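Rice salad for a crowd, and why I finally started weighing things

July means the street party, and the street party means rice salad. I've made it for 11 summers now and I still get a bit giddy when the sign-up sheet goes round, because it's the one dish I can make half asleep and people scrape the bowl every time!

For years I measured rice with a chipped teacup (my grandmother's, blue rim, no handle). It worked fine for the two of us. Then one summer I tried to scale the teacup up for 70 people, lost track somewhere in the middle, and ended up with enough rice to feed all of Trindholm until Christmas. My neighbor Jörg Hollmann took three tubs home and was very gracious about it.

So now I weigh. As a side dish I go with 3,000 grams of dry rice for the whole party, split into batches of 200 grams, which is what my good pot cooks best. Yes, that's 15 pots of rice. I do it over two evenings with the radio on and I love every minute of it.
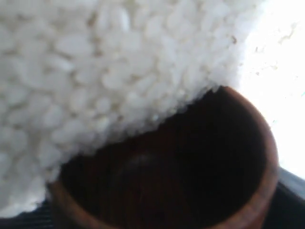
The other thing I've changed is rinsing. I used to skip it, and the salad always went gluey by the time the burgers were ready. These days each batch gets a good swish in cold water, then another, then one more until the water stays nearly clear. Drain it well, cook it, and spread it out on a baking sheet to cool. Please don't leave it sitting in the pot — get it cooled and into the fridge fast, and keep it cold right up until serving.

For the dressing I whisk lemon juice, olive oil, a spoonful of mustard and a LOT of black pepper. Half goes on while the rice is still a little warm and the other half just before it goes out on the table. Then cucumber, scallions, dill, toasted almonds, and whatever peppers looked good at the store. I've tried it with raisins too, and half the street loved them and the other half picked them out one by one, so raisins now live in a little dish on the side.

If you only want enough for supper, one 200 gram batch makes plenty for three or four people, with maybe a scoop left over for lunch. I had mine today with a fried egg on top and chili oil all over it. So good!

Next time I want to try a version with mango and lime. If you've made one like that, tell me how much lime you used!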